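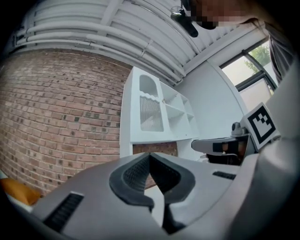 Renata Domínguez
Please don't drill into the face of those bricks until you know how old they are. I did that in my last place and popped the front right off one, and then I had a hole the size of a plum and still no anchor. Go in the mortar. You can patch mortar on a Saturday morning kind of budget, you can't patch a brick so it looks like nothing happened.
Also what's the shelf rated for? And is it solid or that stuff with the paper backing?

mossy_lintel
Thread starter
Thanks, that was fast! It's wood, white, came from the previous tenant so I have no paperwork at all. There's a sticker underneath that says Catow and then a number that's been rubbed off. Feels solid when I knock on it, for whatever that's worth.
The wobble is side to side, a little forward too if you load the top. My plan was two L brackets at the top into the wall and call it done. The floor isn't level either, it drops toward the wall, so at least if it's going to lean it leans the right way?
The building's an old dry goods warehouse out in Bastham, cut up into studios. My lease says I can put "reasonable fixings" in the walls, make of that what you will.

toggle_bolt_ted
Going to disagree with Renata on this one. Old lime mortar is soft as cake. You put a sleeve anchor in it, tighten it up, and it just spins. I've hung cabinets on brick for years and I go into the middle of the brick every time, with a sharp bit, hammer function off for the first half inch so it doesn't chip. Zero popped faces so far.

Renata Domínguez
Ted, we've had this fight before and you know I'm not moving! If it's a bookshelf that only needs to be stopped from tipping, there is hardly any load on that anchor. It's a strap, basically. Mortar is fine for a strap. Cabinets are a whole other animal.

toggle_bolt_ted
Soft mortar isn't fine for anything. Push a screwdriver into a joint. If it crumbles, my way. If it doesn't, okay, your way.

mossy_lintel
Did the screwdriver thing. It's mixed?? Down low by the floor it comes out as sand and up where the brackets would go it's hard as anything, I barely made a scratch. Somebody must have repointed the top part. The color is a little different too if you get your nose right up to it.

pennyfarthingale
Late-era repointing over old brick is its own can of worms (hard mortar, soft brick, the brick loses) but for one shelf I wouldn't lose sleep. More interested in the dust. Do you get red dust on everything? We had a wall like that behind our kitchen table and I was wiping down plates before dinner.

mossy_lintel
YES. The dust. I was going to start another thread on it. I keep paper and fabric on those shelves and every time I pull a box out there's a rusty smudge along the back edge. The guy at Godoy (hardware place two blocks over) wants to sell me a clear sealer called Fonari, and he says two coats and I'm done. Then I got a quote from a contractor to brush down and seal the whole wall and it came to $535. That's a lot for a wall I don't own.

pennyfarthingale
Ask the landlord to split it. Worst they say is no. I did my kitchen one with a stiff brush, a shop vac and a breathable sealer, and it took one long weekend and a lot of complaining.

gutterball
Don't seal it at all. If it's an outside wall and there's damp in it, you lock the damp in and the faces start flaking. Staple a sheet of cloth to the back of the shelf. Cost you next to nothing. I don't know why everyone's first idea is to coat the thing in plastic.

pennyfarthingale
Breathable, gutterball. I said breathable.

gutterball
They all say breathable on the can.

mossy_lintel
Okay, okay. It is an outside wall, yes. Cold one too. I may do the cloth first and see how much dust that stops, I've got a bolt end of muslin sitting there doing nothing.
While I have you all, question about the pipes. There's a whole run of them up along the ceiling, painted white like everything else up there, and I was wondering about hanging a few light things from them. S hooks, baskets, maybe a clamp lamp. The ceiling measures 105 inches at the brick wall so I'd need the ladder for anything I put up, but storage is storage. I'm short on storage space.
The other issue is heat. It's December and I've been working in a gray zip-up all day with a black layer under it, zipped most of the way, and my hands are still slow by 4. If I'm going to be standing on a ladder I'd like to do it before then.
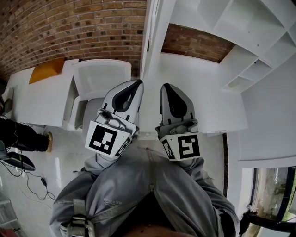 toggle_bolt_ted
Leave the pipes alone. You don't know which ones are electrical and which ones are water, and under that many coats of paint you won't find out by looking. If it's conduit, the straps holding it were picked to hold conduit and that's it. Find the joists and put your hooks there.

Renata Domínguez
For once, agreed with Ted! Mark it on the calendar.
On the cold, get something under your feet. I put a thick rubber mat down where I stand to cut and it did more for me than the space heater ever did. And pull the shelf a couple of inches off the brick if you can, especially if there's fabric on it. Air needs to get behind there or you'll be growing things by March. You can put a wood block between the wall and the bracket to make up the gap.

gutterball
Mat, yes. Gap, yes. See, no sealer needed.

mossy_lintel
Hadn't thought about the gap at all. So block against the wall, bracket on the block, anchor up in the hard mortar. How thick a block are we talking? I've got an offcut of 2x4 I could use.

Renata Domínguez
That's plenty. Predrill it or it'll split.

toggle_bolt_ted
In the brick.

Renata Domínguez
In the MORTAR.

mossy_lintel
I could do one of each and report back – kidding. Mostly. Going to clear the top shelf tonight and shim the feet first, then see how much wobble is left before I drill anything. Does anyone have a favorite kind of shim for a floor that slopes both ways? The cedar ones I got squash down after a day.

pennyfarthingale
Plastic horseshoe ones. They come in a tub, different thicknesses, and they don't squash.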